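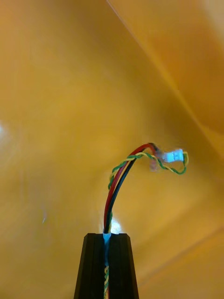
From: Karla Beltrán
To: cell-users list
Subject: Re: [cell-users] Dropped leads, and is the new grip check any good?

Florante, thanks for writing this up. I have cut your message down to the parts I want to argue with, and I'll say now that I am not convinced the matter is closed.

Florante Rivera wrote:

> Short version for those who missed it. In April the Uvard cell reported
> 490 good picks in a row on small wired parts. When Higinio went through
> the outfeed tray he found 25 parts with damaged leads, mostly nicked
> close to where the wires come out of the sleeve. The cell had logged
> every one of them as a success.
>
> Trekaleck have looked at our logs. They say the grip force was inside
> limits the whole time and that the likely cause is parts being presented
> badly. They have sent a new grip check which compares finger width at
> close and again after the lift. We loaded it on both arms and have had
> no faults reported since.
>
> I propose we go back to normal running and leave the check switched on.

"No faults reported since" is the bit that bothers me. There were no faults reported before, either. That was the whole trouble. If the thing that reports faults is the thing we doubt, then a quiet log tells us very little, and I would have hoped Trekaleck might see that without being asked.

I also don't accept "presented badly". The parts are lying on a flat orange tray with wires attached to them. Wires go where they like. Anybody who bought this cell to handle wired parts was going to present them like that, and the sales people from Biltis stood next to me and watched us tip them out by hand. I don't remember any of them asking us to comb the leads straight first.

What the new check does, as far as I can make out from the two pages they sent, is look at how wide the fingers are after closing. A solenoid body is a decent lump and I can believe the width tells you something there. A bundle of leads is another matter. It squashes, it can sit down in the groove in the finger, and the width you get back may be very nearly the width you get from holding nothing. So either the check is set loose enough to let leads through, in which case it is no check at all, or it is set tight and we will get false stops all day and somebody will turn it off by teatime. I would like to know which.

The case I'd most like tested is the plain one:

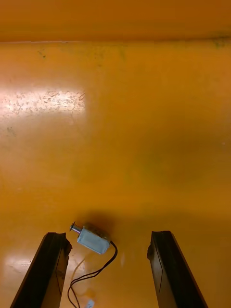
Small solenoid on the tray between the open fingers, leads looped back towards us.

Look where the leads run. They come out of one end of the body, swing round and come back past the tip of the left finger on the way to the white connector. Now close the fingers on the body and tell me what happens to the wire. It might slide clear. It might be trapped against the tray, or between finger and metal, and then we lift. The width reading would be off by the thickness of a thin wire, and I doubt that is outside the tolerance they have allowed.

Look at the fingertips as well, while you are there. The inner corners have notches in them. I asked Leopoldo whether they came like that and he didn't know, and I can't find it on the drawing. If they are meant to be there, fine, somebody point me to the page. If they are wear, then we have been pulling insulation past a rough edge and the force limit was never the question.

What I would want before anyone says "normal running":

- the actual tolerance used in the grip check, as a number, from Trekaleck and in writing
- a batch with the leads deliberately laid across the closing path, every part checked by eye under the bench lamp by a person who hasn't seen the log
- fingertips off and looked at properly, both arms
- the stop button by the outfeed tested again. Matěj Vávra says it was slow to respond when he tried it and I can't see that anyone has followed it up

That last one is a separate matter and in my view the more serious. A nicked lead is scrap. A slow stop with hands near the tray is an injury, and I don't want it lost under an argument about wire. Until it has been tested I think the guard should stay shut and parts should be loaded with the power off, tedious as that is.

Higinio, do you still have the damaged parts? Please don't bin them. If the nicks are all on the same side I'd like to see that laid out next to the fingers.

I know Salinas are waiting on their order and that hand picking is slow. I did a shift of it myself. I would still sooner send them a late box than one with bare copper in it.

Karla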